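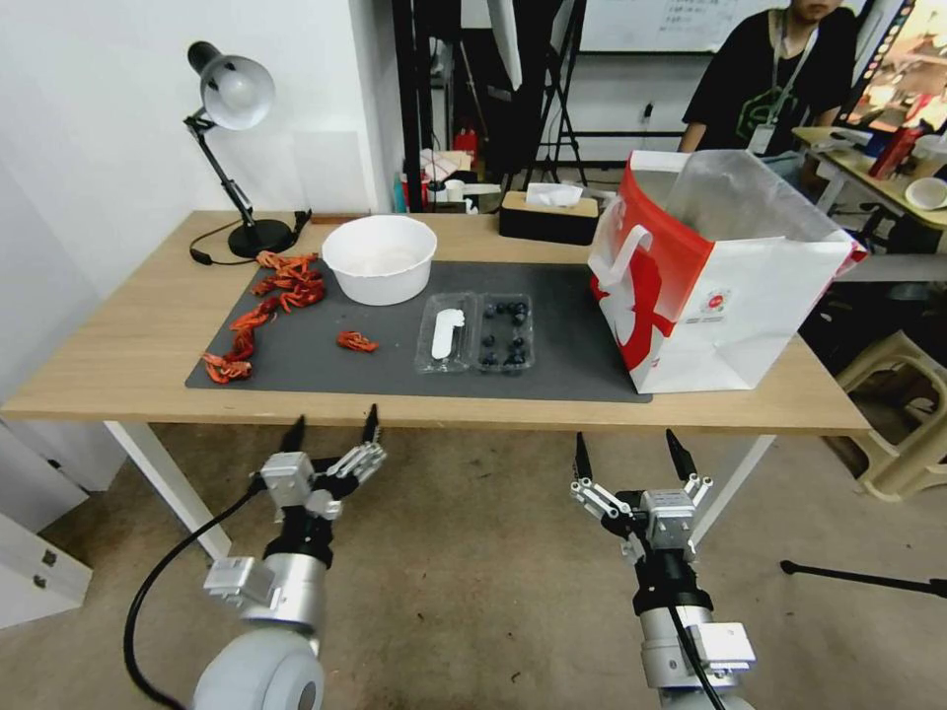

Unidade 6. Separação de sobras e embalagens

A triagem faz-se por material e só depois por tamanho. Na ficha Midden, cada objeto entra numa única linha, mesmo quando serve para duas coisas. Os recipientes registam-se à parte do conteúdo: a taça branca de plástico é uma entrada, os mirtilos são outra, e a caixa transparente onde estão é uma terceira. Os lagostins de brincar, vermelho-alaranjados, formam um só grupo, incluindo o mais pequeno, que ficou afastado dos restantes. O saco de papel conta como embalagem mista por causa do forro de plástico.

Resíduos no fundo de uma taça anotam-se como "vestígio", sem tentar adivinhar a origem. Objetos fixos da mesa (candeeiro, tapete) não entram na ficha.

Para a próxima aula: ler o capítulo 13 do manual Bestis até à página 139 e trazer uma ficha preenchida em casa, com um máximo de 100 palavras de observações. Quem usar a versão Plusstead deve copiar os códigos de material para a coluna da direita.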